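Mac Suibhne Shift & Pay, six months in

Our clinic switched to Mac Suibhne in January. I run the night desk at Derkovby, so I had no vote, but I did get a login and a lanyard. What follows is a review of the staff side of the thing, meaning the app and the website where nurses, aides and desk people like me see their shifts, hours and pay. I can't speak for the manager side. I'm told it has a dashboard. Managers like those.

Some background for anyone outside the building. Before this we had paper time sheets in a tray, and once every two weeks somebody drove the tray to the payroll office in Clastside. If you forgot to sign, you waited for the next drive. When I started, I waited two drives for my first check and lived on crackers from the family lounge. So the bar was low, and I want it on the record that Mac Suibhne clears it.

Signing in takes a staff number, a password and a code sent to your phone. The code is good for 60 seconds. Our basement, where the lockers are, gets no signal at all, so you do a little jog up the stairs holding the phone over your head like you're trying to warn a ship. Once you're in, you stay in until midnight, at which point it throws everyone out, including the people whose shift runs through midnight. I have raised this. I got a ticket number.

The shift calendar is good. I'll say that without a smirk. You see the whole month, your shifts are in green, open shifts are in gray, and you can ask for one by tapping it. Swaps used to mean a phone tree and a certain amount of begging. Now you post the shift, someone takes it, the manager taps yes. I've unloaded four Friday nights this way and felt nothing.

Clocking in is less lovely. There's a tablet on the wall by the ambulance doors, and it wants you to press and hold a button until a circle fills up. It doesn't care for gloves. It doesn't care for hands that have just been sanitized either, and I'll remind the designers where they sold it. If the circle doesn't fill, you get a message that says "Almost!" — a cheerful word to read at 6:58 when you're late at 7:00. 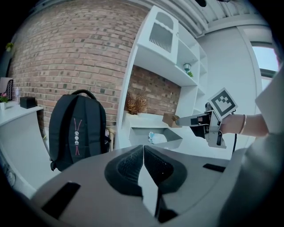
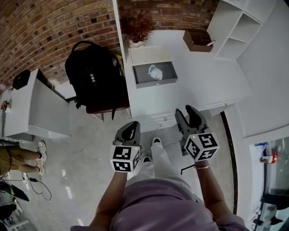 Now the pay part, since that's what anyone reading this came for. Every two weeks a stub shows up in the app. It lists regular hours, night hours, holiday hours and something called "other adjustments," which can be positive or negative and comes with no note. My second stub had an adjustment of minus 500 dollars. I assumed I'd broken a scanner. After three calls it was found to be a uniform deposit for a person with the same last four digits in their staff number, and I had it back on the next check, listed as an adjustment.

Night differential is where I'd tell you to keep your own records. The system splits a shift at midnight and treats the halves as two shifts, and for our first couple of months it paid the night rate on only one of them. Half the floor didn't notice. The ones who did were the ones with a notebook. All of it was fixed in one lump in the spring, and my lump came to 3,061 dollars before tax, so you can work out for yourself how long it had been going on and how many nights I work. I bought tires.

Help is by chat during office hours, and there's a phone line, too. The chat opens with a menu, and none of the choices on the menu is "I was paid wrong." The closest is "Understanding my pay," which suggests the trouble is on my end. Pick that one anyway, then type "person" until you get one. The people, once reached, are quick and kind and seem as tired as we are.

There's also a wellness section. It came with the package. It's called Fatness, and I have asked whether that was a typo for "Fitness" and was told the name tested well. It counts your steps, and then it sends you a message about sitting too much, which during flu season is a bold thing to send to a ward. You can turn it off under Settings, then Profile, then Goals, then a small gear. Do that on day one.

Small gripes, in no order. The holiday request form wants a reason, and "holiday" isn't accepted. The app logs sick time in quarter hours but the website does it in whole ones. Printing a stub cuts off the right side, where the net pay is. My landlord was interested in the net pay.

Would I go back to the tray? No. The checks come on time now, and after the old way that counts for a lot. I've had one late deposit since January and it was late by a morning. For comparison, a friend at a private lab across town went a whole season on promises and a gift card.

If your workplace is about to get Mac Suibhne, write down your hours, look at every stub line by line for the first three months, and ask your manager early how it handles shifts that cross midnight. Mine still says the ticket is open.

Three stars out of five. It was two before the tires.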